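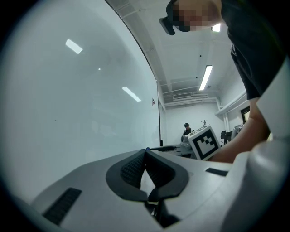

Tips for recording kitchen and workshop jobs with a hand-held gripper

I have been sceptical of this whole business from the start, and after 300 recordings of myself putting cutlery in a drawer I still am. The pitch goes that you do ordinary chores with a gripper in your fist, a camera on the gripper watches, and a learning system picks up the knack. Maybe. I've seen enough bad recordings to know the knack doesn't come through when the person holding the thing is rushing. These are the tips I give people before they start, in no special order.

Do the marker cube first, every time. Hold the printed cube up close to the pads, tilt it a bit, bring it round slowly, then put it away. If your fingers cover the black border the pattern won't read. Hold it by the sides. A second pair of hands is easier than trying to do it yourself, and the helper should wear short sleeves or roll them up.

Wipe the lens with a clean microfibre cloth. Not your shirt, and definitely not the tea towel that's just been over the frying pan. A greasy lens gives you a whole afternoon of soft grey fog and you won't find out until after dinner.

Glossy surfaces are a pain. Whiteboards, stainless benchtops, the fridge door, anything that throws the ceiling lights back at you. Turn your body before you start shuffling the lights about. With a lens this wide you'll never get rid of every reflection, so just keep them off the thing you're picking up. A matte placemat under a shiny mug does more than any of the lighting kits people try to sell me.

Clean the pads with a damp cloth and a drop of dish soap, then let them air dry. The little raised bumps hold flour like you wouldn't believe. Work it out with an old toothbrush. No solvents on the rubber, and no turps, even if it's sitting right there on the shelf.

Move at the speed you'd use to carry a full cup of coffee. People hear "natural" and whip the gripper around as if they're swatting flies. I'd take 19 steady goes at hanging up a measuring cup over 40 fast ones, and I have had that argument with more than one person holding a spreadsheet.

Which brings me to counting. Liesbeth Aerts, who ran our August sessions, was very proud of a folder with 2,634 clips in it. I went through a good chunk. In far too many the spoon was already in the gripper when the clip began, so there was no picking up to learn from. Start with the gripper empty and the object sitting still. Finish with the gripper empty again and backed away a hand's width. Count the ones that do both and throw the rest in another folder.

Keep your fumbles, within reason. If you drop a sponge and pick it up again in one smooth go, keep it and mark it as a recovery. If you drop it, swear, and chase it under the bench, bin it. I was told early on that all data is good data. I don't believe that about anything in my pantry and I don't see why it should hold here.

Change the boring things. Move the bowl to the left side of the bench. Use the ugly colander. Open the blind. A dozen recordings of one red cup on one square of counter will teach a machine about one red cup on one square of counter, and then somebody will be shocked when it can't manage a blue one.

Mind where everyone else is. The view takes in far more than you'd think, right up to the ceiling and along to the back wall, so anyone pottering about behind you is likely in it. Ask them beforehand and blur faces before you send anything off. Mail on the counter, pill bottles and the family calendar should go in a drawer.

Label on the spot. "Mug, hook to rack, right hand" takes five seconds. Doing it the next morning from memory takes an hour and half of it will be wrong. Dridwood sells a labelling add-on and Ovunent has one too. I tried both and went back to a pencil and a clipboard.

Rest your wrist. A gripper feels like nothing for ten minutes and like a cast iron pan after forty-five. When the arm gets tired the tip droops, and now you're teaching the droop.

Charge everything overnight, and copy the files off before you do the dishes.

As for whether a robot will ever unload my dishwasher on the strength of all this, I'll want to see it done in my kitchen, with my chipped plates, and with the people from Riis standing well back from the controls. Until then I'm still doing it by hand, usually before seven in the morning.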